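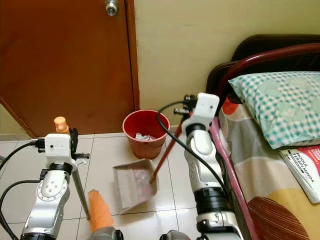
Tenants' group questions "zero waste" claims for new home bin scheme

November – The Kowalczyk Tenants' Network has today asked Cladenier, the firm behind the Prilletel household recycling scheme, to publish the figures behind its claim that homes taking part send "next to nothing" to landfill.

The claim appears on leaflets pushed through doors across the estate. It rests on a trial that ran for 18 weeks, and Cladenier has so far released results for only seven of them. The network has written to the firm two times asking for the rest. It has had one reply, which thanked it for its interest.

"We would love this to be true," said Dwayne Crenshaw, who chairs the network. "But a leaflet is not evidence. If the other weeks were just as good, why are they still in a drawer?"

The network also wants to know what counts as recycled. Sweepings, used tissues and food-stained foil make up much of what people throw out at home, and the leaflet says nothing about any of them. 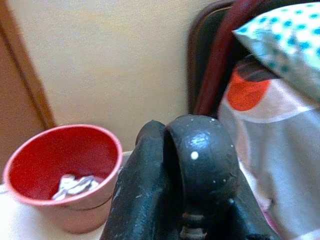
Small pieces of foil are a sore point. Sterik, which sorts the estate's waste under contract, asks residents to scrunch foil into a ball before putting it out. Prilletel's own guide tells them to keep it flat. Both cannot be right.

Rafferty Fitzsimmons, the network's waste officer, said residents were being asked to pay more than £2 a month on trust. "Show us the weights, week by week, and say who did the weighing," he said. "Then we'll talk about the price."

The network is advising tenants to hold off signing up until the full results are out.

Ends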